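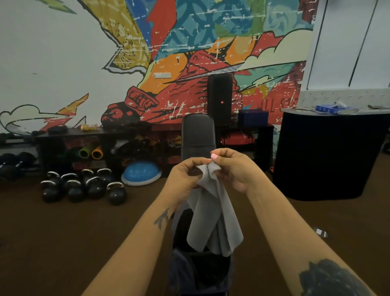 Beathag Strachan wanted to know why the planner kept folding a thing that was already folded, and could I please look before lunch.

4 min read

I could not look before lunch. I was on hour three of a merge, and besides, I'd seen it fold a folded thing the night before and had gone home hoping it would feel bad about itself and stop. But she'd cc'd Seon-mi, and when Seon-mi Ra is on a thread you look.

So I pulled up the log. We have this viewer called Vilo - I wrote most of it, so anything you hear about it being slow is slander - and it lines up what the perception stack believes against what the planner wants, second by second. Episode 2,104. Cloth found, confidence 96. Corners found. Fold. Cloth found, confidence 96. Corners found! Fold. On and on, smaller every time, until the thing must have been the size of a sandwich and the controller gave up with a torque fault.

"It's happy," I told Seon-mi. "Look at that confidence. It's having the best day of its life."

"It doesn't have a done," she said.

She was eating crackers out of the sleeve and didn't look up. I said of course it had a done, I'd reviewed the done myself back in March, and I went to find it for her. Took me a while. The done was in a config that belonged to Overgaard, the old planner, and when we moved over to Amstead somebody had copied every file in that folder except one. I checked who somebody was. I closed that window pretty quickly.

The fix was 2 lines. I'd love to say I fixed it and went to lunch, but I got curious (this is my whole problem) and started scrolling back to see how long it had been like that. Weeks! In the early runs the cloth was big, a bath towel, and the timer ran out before it could do much harm. One fold, two folds, time's up, success. We'd put that number on a slide. We'd shown the slide to Clindwood and they'd nodded at it, and one of them had asked for a copy.

I sat there for a bit. Then I went over to Beathag's desk, which I never do, because she has the good chair and I get jealous.

"How many of the passes were real?" she asked, before I'd even opened my mouth.

"I don't know yet."

"Are you going to know by tonight?"

"If I rerun all 900 with a proper stop check, yeah. Maybe. The simulator's been cranky."

She turned her monitor so I could see. She already had the rerun going. She'd found the missing file herself, first thing that morning, and she'd seen my name on the commit, and she had written me a nice little note asking if I could please look before lunch.

"You could've just told me," I said.

"I did tell you. I sent you the episode number."

She had, too, right at the bottom, under her signature where I never read.

We watched the first batch come in. Pass, pass, fail, pass, fail, fail. Seon-mi wheeled over with her crackers and held the sleeve out to me without saying anything, and I took three. Then somebody's phone went, and it was Clindwood, wondering about the slide.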